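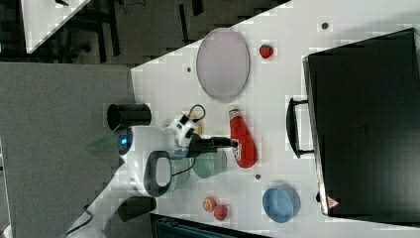 Aaltonen wants it on record that the arm has never once stolen his lunch, and that he can't say as much for the second shift. He offers this before I've found a chair. I had asked how the two of them were getting along.

Urho Aaltonen has worked at Arsenault for 26 years, most of them at the sorting tables in the back building, where things that customers send back get looked at, wiped down and put in the right bin. Kitchen goods, luggage, toys, whatever fell in the same box. Since September he has shared the tables with a robot arm, and his job title has grown two extra words, neither of which came with money.

"I was a sorter," he says. "Now I'm a sorter, systems support. I support the system by moving the cup."

The cup is a sore point. Clear and see-through things give the arm trouble, and a good part of Aaltonen's morning goes to setting out a practice table for it: a plate, a bowl, a bottle of ketchup on its side, some fruit, a suitcase taking up most of the room because suitcases take up most of the room in life too. Then the arm has a try. Then he puts everything somewhere else and the arm has another try. The software, which is called Tralteo and which he pronounces as if it were a skin condition, keeps score.

"It got to 1,000 tries before Christmas and they sent a cake. The arm can't eat cake. I'd like to think it was for me, but it had the arm's name on it."

Does the arm have a name?

"Ponden. I didn't pick it. I wanted Gary."

The company that installed the arm, Ceteo, promised the people in the back building that the dull part of their work would go away. Aaltonen thinks this was sincere and mostly wrong. The dull part changed shape. He used to pick up a ketchup bottle and put it in the bin without noticing he'd done it, thinking all the while about his boat. Now he watches a machine think about a ketchup bottle, and he says you can't think about a boat while you do that.

"It's like teaching a kid to tie shoes, if the kid had one hand and never got any older. You keep wanting to reach in." He shows me, hand halfway out over the table, then back in his pocket. "They told us in the training, don't reach in. So I stand there with my hands in my pockets like I'm waiting for a bus. Sixteen people used to walk past and figure I was working. Now they figure I'm not, and I'm more tired than I ever was."

There were 16 sorters when the arm came. There are still 16 names on the schedule, though 6 of them now have the extra words in their titles and spend half the week on practice tables. The company says no one will be let go on account of the arm. When I bring this up, Aaltonen looks at the ceiling for a while.

"They haven't hired, though. Two of the guys are close to retiring and I haven't heard a thing about new people. So it won't take anybody's job. It'll take the job of some kid who never finds out there was one."

His back is better. He admits this the way other people admit to liking a song. The large suitcases used to come through by the cartload, and he'd lift every one to check the handle and the wheels. The new line has a lift table, which went in as part of the same project, and he no longer goes home and lies on the kitchen floor. His wife, he says, is a strong supporter of automation.

What he misses is the talk. The old tables faced each other. When the arm went in, they were turned and spread out to give it space, and now the nearest person to him is too far off to hear a joke unless he shouts it, and his jokes don't hold up to shouting. He has asked for the tables to be moved back. A form was found for this.

I ask what he knows that the arm doesn't, and expect something about touch or instinct. He thinks it over properly.

"When a thing comes back, there's a story. You get a plate with no chip in it, nothing wrong, still in the paper, and it's one of eight, and the other seven didn't come back. Well, what happened there? Somebody left, maybe. The arm puts it in plates." He shrugs. "I put it in plates too. But I wonder a little first."

Would he turn it off, if it were up to him?

"No. I'd have them slow down on the cakes and hire the kid. And I'd want to be asked about the tables before they turn them, next time."

He checks the clock and says he has a bowl to move.

April 2020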